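The Count at Fitthorpe

Dalia Vaher had been deputy returning officer for Fitthorpe for 16 years and had never once been asked for a recount. The seat went to the same party every time, by a margin that let everyone get home before midnight. Then the council changed the rules. First choices, second choices, everything transferred until one of the last pair came out ahead. The leaflet explaining it had gone to every house in the ward, and Dalia had spent most of July answering calls from people who had put it in the recycling.

By ten past one in the morning there were two candidates left. One was Kivi, who had run the Gotley Road chemist's and wanted the bypass. The other was Welero, who had never run anything and did not want the bypass. Kivi was ahead by two.

"Again," said Welero's agent.

"You're entitled to ask," said Dalia. "I'd like it in writing."

He wrote it on the back of a parking notice. She read it, put the time on it and told the counting staff to take ten minutes. They went out to the corridor, where the urn was, and she heard them start to laugh about something as soon as the door closed.

She stayed at the table with the doubtful papers. There were 179 of them, in a tray with a lid. Most were easy. A voter who had written the same number beside every name had not chosen anybody. A voter who had ticked one box and left the rest alone had made a first choice and no second, and that was allowed. The hard ones were those where a person had plainly meant something and then changed their mind, and the pen had gone over the pen.

The paper on top was one of these. It had come from the Gotley box. Someone had given Welero a 2, crossed it out, given Kivi a 2, crossed that out as well, and then written very small at the side, "Welero I suppose." She had ruled it out at half past eleven. She looked at it now for a long time.

Kivi came over with his coat on. He was not supposed to come to the table, but he stopped a yard short of it, and she let that go.

"Is it the small writing one?" he said.

"I can't discuss it with you on your own."

"No. Only my agent told me about it." He put his hands in his pockets. "I think I know the writing. I read handwriting for thirty years."

"Then you must certainly not tell me."

He nodded and went back to his chair. His wife had fallen asleep in the one next to it with her shoes off.

Dalia called both agents over and read them the guidance, the whole paragraph, in the voice she used for fire drills. A mark outside the box could stand if the intention was clear. She asked each of them if the intention was clear. Kivi's agent said that "I suppose" was not an intention. Welero's agent said it was the only honest thing anyone had written all night.

She turned the paper round once so they could both see it, and turned it back.

"I'm allowing it," she said.

"That still leaves us one short," said Welero's agent.

"Yes."

The staff came back in smelling of instant coffee and sat down in their pairs. They went through the bundles again, 100 to a bundle, each one passed to the left and counted by somebody else. It took until ten to three. One bundle from the Gotley box had a paper too many in it, and when that was put right the difference went up to two again, and then a second bundle was out the other way and it went back down. Kivi had it by one.

She told the candidates privately first, as she was bound to. Welero shook hands and asked if there would be anything in the minutes about the bypass. There would not. Kivi woke his wife.

Dalia read the figures out to the hall, thanked the staff, and sealed the doubtful papers in their envelope. She signed across the flap — her name came out badly, it was late — and under it she wrote the time.
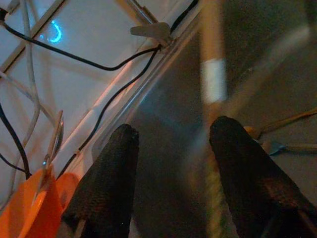

Oona thought Dalia should have stuck with her first ruling, as a paper turned down at half past eleven ought not to become a good one at two in the morning, whoever it helps. She did like Kivi stopping a yard short of the table, and wanted to know if he ever got his bypass.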